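The Flower Number

The number was 402 out of 418, and Lwazi Ndlovu did not like it.

She had read the draft twice on the train and once more in the lift, and by the time she got to her desk she had drawn a box round the number in pencil and written "says who?" beside it. The paper was from Gendus, the group two floors down. It claimed that a person with a gripper in each hand could teach a robot to tidy small soft things into a basket, and that the robot need not be in the building when the teaching was done. You recorded the hands, you fed the recordings to the method, and the method did the rest. They had called the method Skatden. There was no footnote to say why.

Lwazi's job was to read papers before they left the building. She had been doing it for long enough to know that a success rate is a sort of rumour, and that you have to go and find out who started it.

So at ten past two she went down and knocked.

Pravesh Masilela opened the door with his elbow. He had the look of a man who had been told she was coming and had hoped for tomorrow.

"You can watch," he said. "Batista's doing the flower."

"Is the flower in the paper?"

"The flower is most of the paper."

She stood by the door with her notebook. Batista wore a white fleece, although it was June, and did not look up.
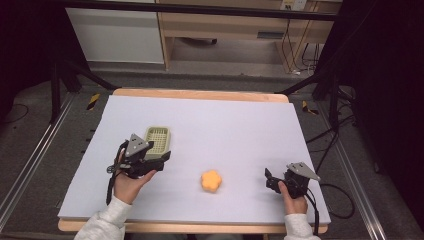 The flower task, with both grippers in hand and the basket to the left.

"It's foam," said Lwazi.

"It's deformable," said Pravesh.

"It's a foam flower."

"Reviewers prefer deformable."

She wrote down foam. Then she asked him what counted as a success, and he told her that the flower had to end up in the basket. She asked what happened if it landed on the rim. He said that it hardly ever landed on the rim. She asked again, and he rubbed his neck and said that if it stayed on the rim for two seconds they gave it the point.

"That isn't in the draft."

"It's in the spirit of the draft."

Batista made a small noise that might have been a cough.

Lwazi had met this before. Years ago, at Warkach, she had spent a whole winter on an arm that could fold towels. It folded them beautifully. It folded them so well that people came up from the ground floor to see it, and one of them cried a little, and then someone opened the blinds and it never folded a towel again. The method had learned the shadow on the bench. It had no interest in towels. Her name was third on that paper and she still left it off her list when she could.

"Do you ever move the lamp?" she said.

"Which lamp?"

"Any lamp."

Pravesh looked at the ceiling as if it had been put in that morning. "We could," he said.

"And the flower. Does it always start on that side?"

"It starts where Batista puts it."

"Where do you put it?" she asked Batista.

"Where it's comfortable," said Batista. It was the first full sentence of the afternoon, and Lwazi thought it was the best thing anyone at Gendus had said about the method so far. She wrote it down word for word. Pravesh watched her do it.

He sat her at a screen after that and let her go through the recordings, which was decent of him, or else he had given up. There were roughly 70 in the folder he opened, and he went off to make tea. She had expected to skip through them. Instead she found she could not stop watching the hands. Batista never hurried. There was a way of coming in from the side, low, with a bit of a wait before the jaws closed, and it was there in one clip after another, like someone's handwriting. If the robot had picked that up, then fair enough, it had picked up something. But it was one person's something. She could not find anyone else's hands in the folder at all.

"Did you ever try it with a second person?" she called out.

The kettle was very loud.

She switched to the views from the grippers themselves. The paper made a good deal of these. There was a whole page about how the small camera saw only what mattered, and how this made the learning clean. Lwazi stopped one of them at a moment when the jaws were wide open and there was only table between them, and a speck of something near the right-hand tip. She leaned in. A soft grey shadow lay across the tabletop between the two fingers, darker towards the bottom.

She thought of the towels.

When Pravesh came back she turned the screen so that he could see, and put her pencil against the glass.

"Tell me it isn't reading that," she said.

He looked for a long while. He put her tea down on the draft, on top of the number, and it left a ring.

"I can't tell you that," he said.

"No."

"I could tell you it probably isn't."

"You could put that in the title."

He laughed, a bit late. Then he pulled up the other chair and asked her which lamp she would start with. She had come down ready for a fight, and for a moment she was almost sorry to lose it.

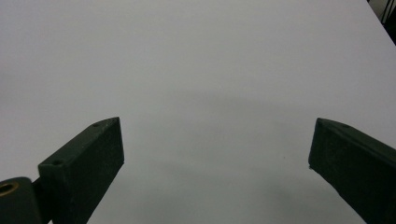
The Second Table

They began again the next morning with the blinds half down. Lwazi picked the starting places for the flower by pulling slips of paper from a mug, and a point on the rim was now no point. She had also insisted on a second pair of hands. Pravesh said he was busy, and Batista said he was not, so he put the grippers on the table, took off his watch and picked them up again.

He was terrible at it. He came in too high, and his jaws shut early.

"Keep that one," said Lwazi.

"That one's no good."

"Keep it anyway."

By noon she had rubbed out the pencil box on her copy. She left "says who?" where it was, and went to find her lunch.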